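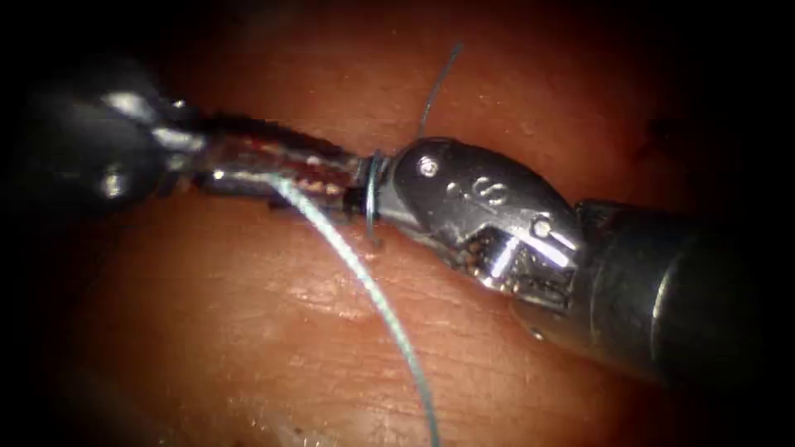
Elli Lahtinen has spent much of the past year teaching software to tie a knot, and she still lights up when she talks about it. "People think the needle is the hard bit," she says. "Thread is far worse. A needle keeps its shape. Thread does whatever it likes, and it does something new every time you let go." She leans in to the screen and points at the small loop of blue-grey thread around the meeting point of the two metal tips. To the planner, she explains, a loop like that is a promise about what should come next: which tip holds still, which one pulls, and in what direction.

The planner is called Draketti, and it sits in the middle of three programs her team runs side by side. Underneath is the controller, which looks after the joints and cables. On top is Flaladitz, the perception part, whose job is to work out where the thread runs. "Flaladitz draws a curve, Draketti decides what to do with the curve, and the controller tries to keep us all out of trouble," says Lahtinen, laughing. (The names came out of a long train journey and she won't say more than that.)

Perception gets most of her attention at the moment. The test set has 3,270 labelled views, and 1,321 of those have the thread partly hidden behind a tool or lost in glare. Those are her favourites!
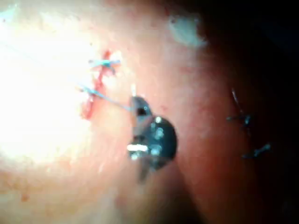

Glare on the left, deep shadow on the right, and blue stitches in the light.

"I love a view like that," she says. "The stitches on the bright side are easy, my mum could find them. Then you go over to the dark side and there's hardly any colour left to work with." Early versions of Flaladitz looked for blue and gave up when the blue ran out. The present one follows the shape of the strand instead, and where it can't see, it keeps two guesses alive and hands both to Draketti. The planner then picks a move that is safe under either.

Doesn't that make it slow? A bit, she admits. A pause before a pull doesn't bother her, though. What she can't stand is a confident tug on the wrong strand.

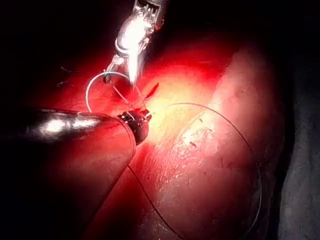
Angus Ashby wonders whether two guesses will be enough once the thread starts crossing over itself, and would like to see the planner ask for another view before it commits. Lahtinen nods hard at this when I pass it on. "He's right, and he's been right since March. Asking for another look is the next thing on the list. The trouble is that moving to look can also move the thread, so the looking has to be planned as well. It's a gorgeous problem."

She would also like the tools for replaying a run to be better. At present you can step through what the cameras saw, or through what the planner was thinking, but lining the two up takes patience and a lot of tea. Paavo Miettinen has a half-finished viewer that puts both on one timeline, with the guessed curves drawn straight over the video.
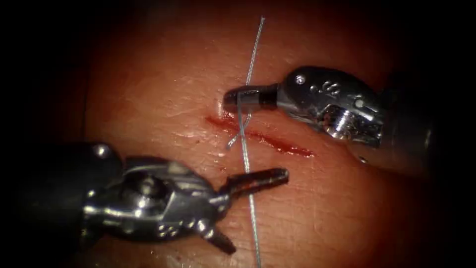

"The first time he showed me, I found a bug in ten minutes," she says. "Draketti was working from a curve that was already out of date. Only by a moment, but the thread had slid by then. We'd been blaming the controller for weeks, poor thing." The fix was small: every curve now carries its own time stamp, and the planner throws out anything too old before choosing a move.

She is back at it on Monday, with a fresh batch of crossings to label and Miettinen's viewer open on the other screen.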